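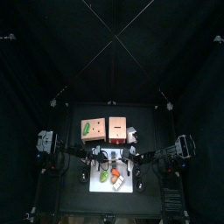 Two wooden boxes, and something green on the left one.

The Cucumber Year

11 February 2025

1. The bus

I should say first that I don't even like cucumbers much. They're all right in a sandwich if somebody else has made it. But my mum had grown them every summer since I was small, and when her knees went she rang me up and said the greenhouse was mine now, and would I please come on Saturday and bring gloves.

So I got the 798 out to Tandotlow, which takes for ever and smells of wet coats whatever the weather, and I sat at the back with the gloves on my lap feeling like a man going to meet a judge. (I was 30 that week. I'd been hoping for a voucher.)

She was waiting at the gate with her stick and a tray of seedlings.

"You're late," she said.

"The bus was late."

"They can tell, you know." She meant the seedlings.

My sister had already been told, it seemed, because she rang before I'd got my boots off. She wanted it known that she had never wanted the greenhouse, that she'd have said no if she'd been asked, and that it was a bit much she hadn't been asked. I said she could have it. She said that wasn't the point! And then she wanted to know if the door still stuck.

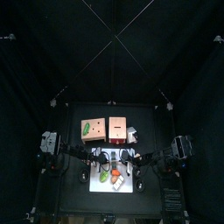 It did still stick. You had to lift it and swear. My dad used to do both so quietly that you only saw his lips move, and I found I was doing it the same way, out there in the drizzle with a tray under one arm. I stood inside for a bit after that. There was his old radio on the shelf, a Bauerfeind with the aerial snapped off, and a tin of Evex slug pellets that had rusted shut before I left school. I didn't move either of them. I still haven't.

2. What she taught me

Mum sat in a deckchair in the doorway and gave orders. Pinch that out. Not that one, the other one. Don't water the leaves, you'll scald them. Who taught you to tie a knot? (She did, as it happens, but I wasn't going to say so.) By June I was going out every weekend, and by July I'd started going on Wednesdays too, and telling people at work I had the dentist.

We talked more that summer than we had in the 19 years before it. Mostly it was rubbish. She told me the plot of a film she'd seen, all wrong, and I let her. She told me that Dad had proposed in the café at Jeter Street baths, with his hair still dripping, and that she'd said she would think about it, then thought about it for as long as it took to finish a bun.

"What sort of bun?" I said.

"Iced," she said, as if I were simple.

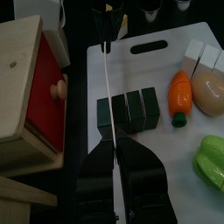 The first cucumber came in the last week of July and it was bent like a coat hook. Mum wanted it cut at once, at the kitchen table, with ceremony. She had me get out the good plates and wash my hands twice. The board was a white one with rounded corners, the same sort as in the picture, and the poor cucumber looked very small lying on it. I cut three slices and we ate one each, and the third went on a saucer by Dad's chair. Neither of us said anything about that. It was bitter as anything, by the way. Mum said it was the best she'd ever had and went to find the salt.

After that they wouldn't stop. I took carrier bags of them to work. I left them on doorsteps. My sister came down for a weekend, ate nothing but cucumber and toast, and cried in the greenhouse where she thought we couldn't see her, though the whole thing is made of glass. When she came in she said the radio wanted a new aerial. Mum said she'd been meaning to see to that, and put the kettle on.
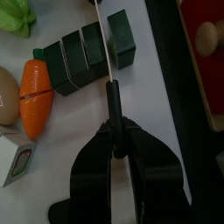
3. September

I pulled the plants up on a Sunday. They come away easily, you know, all that height and hardly any root to speak of. Mum didn't come out to watch. She said her knees were bad, and I think they were, but she'd drawn the kitchen curtain as well.

I swept up, washed the pots and stacked them how Dad had them. Then I caught my thumb in the door, swore out loud this time, and heard her laughing through the window.

She'd saved some seed from the bent one, in an envelope behind the clock. She'd written my name on it and then, underneath and a bit smaller, my sister's.

"You can fight over it," she said.

I rang my sister from the bus stop. She wanted to know what time the first one ran on Saturdays.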